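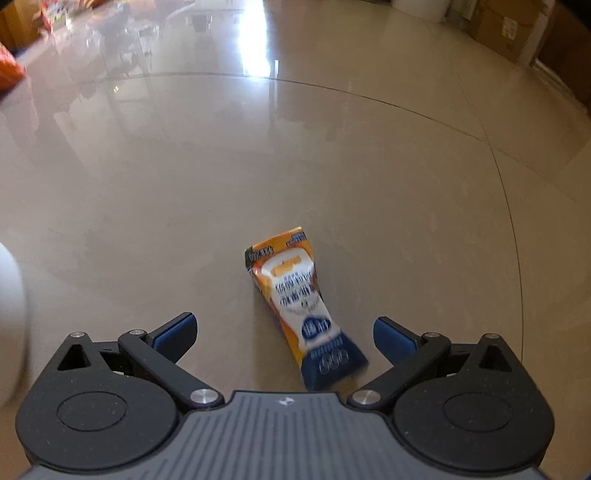 Viola Benedetti wants to know whether the tiles on the second floor have been mopped at all since the switch to the new cleaner, seeing as they feel tacky underfoot and there are still wrappers turning up on them. Fair question, so I've reopened this ticket and I'll keep my notes in it from now on.

Ticket: Sticky floor and stray litter, beige tile areas
Status: Reopened
Looked after by: Hélder Meireles

Monday, first thing
Yes Viola, they have been mopped! Every evening, and I did two of those evenings myself. The shine is lovely, I'll give it that, but walk across in rubber soles and you can hear it - a sort of kissing noise with every step. Worst by the vending machine and along to the lift.

We changed over to Clastik floor cleaner at the start of November when the old stuff ran out. I had a look at how it was being made up and there was no measuring going on, just a good glug into the bucket. I've been guilty of the same. The label says one capful to a full bucket and I'd say we were nearer four.

Monday, after lunch
Tried plain warm water on a patch by the lift, no cleaner at all. The water came up cloudy and a bit soapy, so there's definitely a layer of the stuff sitting on the tile. Did the patch again with fresh water and let it dry. Much better, no kissing noise. The patch next to it that I left alone still grabs at your shoe.

Sérgio Seixas asked if we could just run the big scrubber over the lot. We could, but the pads are worn out and I don't want swirl marks on a polished floor. Mop and clean water will do it, it's only slow.

The wrappers
Separate problem really, but I'll leave it on here as Viola put them together. Snack wrappers weigh nothing, and whenever the lift doors open they go skating off and end up out in the middle of the floor or under the radiators. I picked up 17 in one go behind the Hivell vending machine, which I pulled out for the first time in ages (there was also a biro and a very old satsuma).

The bin there is the small one with the swing lid. The lid sticks half open when it's full, people balance their rubbish on top, and off it goes. Ah-rin Pyo says it's full by eleven most mornings and I believe her.

What I've changed so far
Rinsed the whole corridor twice with clean water, changing the bucket halfway along. Took around 6 buckets.
Tied a measuring cap to the Clastik bottle with string. Please don't take it off!
Swapped the swing bin for the tall open one from the Magalhães meeting room.
Sweeping before mopping, every time. A wet mop just pushes wrappers up against the skirting and then they stick.

Next morning
Corridor is fine, still shiny, no noise. There's one tacky bit left outside the kitchenette, but that smells of orange squash so I'm not blaming the cleaner. Hot water and a cloth on that one.

Tall bin was two thirds full at noon and nothing on the floor round it. Guangming Xue has asked for the Magalhães room bin back, which is fair enough, so I've put in an order for another the same size.

Leaving this open until the new bin turns up. Viola, if your shoes start sticking again before then, add a note here and tell me whereabouts.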